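FOR IMMEDIATE RELEASE

Hallden Publishes Its Chore Report, and the Chores Are Winning

Household tasks still belong mostly to people, company finds after 1792 attempts

August – Hallden, which develops software for robots that work in homes and small shops, today released the results of its first full round of chore trials. Readers hoping to hand over the laundry this fall are advised to keep their detergent.

The trials covered eight everyday jobs: folding towels, loading a dishwasher, clearing a table, sorting recycling, restocking a low shelf, wiping a counter, packing a grocery bag and pairing socks. Hallden's control software, Fundel, made 1792 attempts across the set. A job counted as finished only if a person walking in afterward would have left it alone.

By that standard, four of the eight jobs are in decent shape. Fundel cleared the table correctly in 83 percent of attempts and did nearly as well with the shelf, the counter and the recycling. The dishwasher went less well, chiefly on account of bowls. Towels were folded into shapes that the scoring team described in its notes as "a decision." Socks were withdrawn from the schedule early and will return when everyone feels ready.

"We get asked every week when the robot is coming to do the housework," said Sólveig Toft, chief executive of Hallden. "My answer is that it can clear your table today, if you're not in a hurry and you're not attached to the order things go in. I would love to have a bigger answer. I'd also love to stop folding my own towels."

Fundel learns from recordings of people doing ordinary tasks with hand-held grippers. The motions are the ones anybody uses at home, including the second thoughts and the dropped lids. Those recordings are then used to train the software that steers an arm with the same kind of fingers.
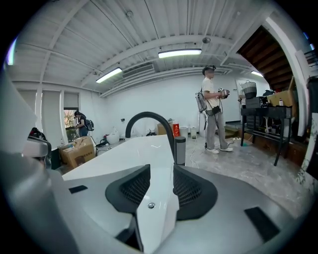
A hand-held gripper with two black finger pads, with more people and equipment across the room. Photo: Hallden

The report spends several pages on speed, a subject the industry tends to handle with time-lapse video. Hallden publishes its videos at the pace they happened. Viewers of the counter-wiping clip may wish to bring a sandwich.

"The wiping is good, it gets the corners," said Ruwan Debnath, who leads testing. "It just approaches a crumb the way I approach a tax form. There's a lot of looking at it first."

Shop-floor work came out somewhat better than housework. Talukder, a hardware retailer that ran Fundel on its restocking shelf before opening hours, found that boxes of a standard size went up straight and stayed there. Bagged goods, such as potting soil and loose hooks, were handed back to the morning shift.

"It doesn't mind starting at 5 a.m., and that already puts it ahead of me," said Jamila Liyanage, operations manager at Talukder. "But I haven't changed the staff schedule. If a bag slumps, the machine stops and waits for somebody, and the somebody is us."

Hallden will spend the coming months on soft and slippery objects, the two categories that account for most of the failures and, regrettably, most of a house. A second round of trials will add bed-making. The company is making no forecast about bed-making.

The full report, with scores for every job and the uncut videos, is free on request. The section on socks is short.

About Hallden
Hallden builds control software for robotic arms used in homes, stockrooms and small shops. Its products include Fundel, for general handling, and Celtico, a scheduling tool that tells the arm which chore comes next and is, so far, the more punctual of the two.

Media contact
Tanvir Weerakoon, Communications, Hallden
Interviews and supervised demonstrations available by appointment. Demonstrations are of table clearing.

###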